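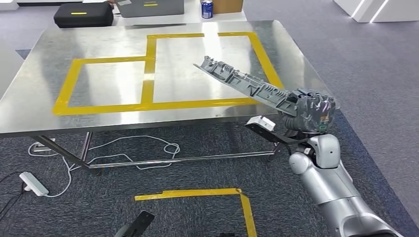

Siriporn Sukprasert maintains that a gift should be wrapped before the card is written. I have come to agree. As of April, all orders from the Gremwood shop are wrapped in plain cotton paper, and the card is completed last. Gift boxes remain available in two sizes. Ribbon is supplied in lengths of 63 inches, which suits either one.

Comments

Jenő Jakab
Does the Lostia ribbon hold a bow in the larger size? Mine went flat in the mail.

Nel
Please keep the green paper. I ordered 11 sheets and have used them all.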